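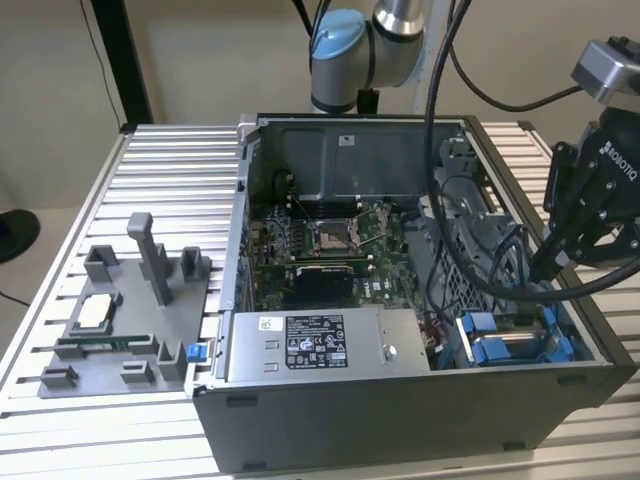 Ticket: right arm stops short on drive carrier pick, Demer cell
Opened by: Leen Twal
Status: open, watching

Hi all, picking this up from Majdi's note. The right arm goes down for the blue drive carriers, gets most of the way and throws a force stop. It did it 5 times out of 11 on my first go, so it's not a one-off!

First thing I tried was the dull one: power down, fingers wiped, bolts checked, arm homed again. No change. I also nudged the tower back hard against its stops, as Jad reckoned it had crept along the slats (it does that, the feet are rubbish). That got me a couple of clean picks and then the same stop again, grr.

So I pulled the wrist camera view up and stepped the arm down by hand at slow speed.

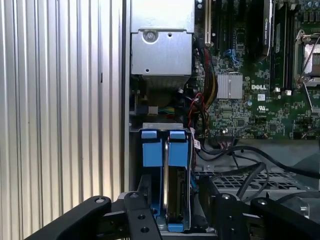 Wrist camera, fingers either side of the drive cage

Sideways looked all right to me, so I went after the height. The pick point in the recipe was still the one Jad taught before we swapped the finger pads in May, and the new pads are 2 mm longer. Nobody had touched the tool length. My fault as much as anyone's, I signed the pads off.

Put the new length in, re-taught the approach and the pick, saved it under the same recipe name. I left the force limit alone. Please don't bump it up to get past a stop, those carrier tabs snap if you look at them funny.

11:40, Jad Nassar: Can you check the cable loop on that arm too? It swings a bit close to the case for my liking when the wrist turns.

14:05, Leen: Done, moved the clip up one link. Running 200 dry cycles now with the fingers open, then proper picks after. Will post the log when it's finished.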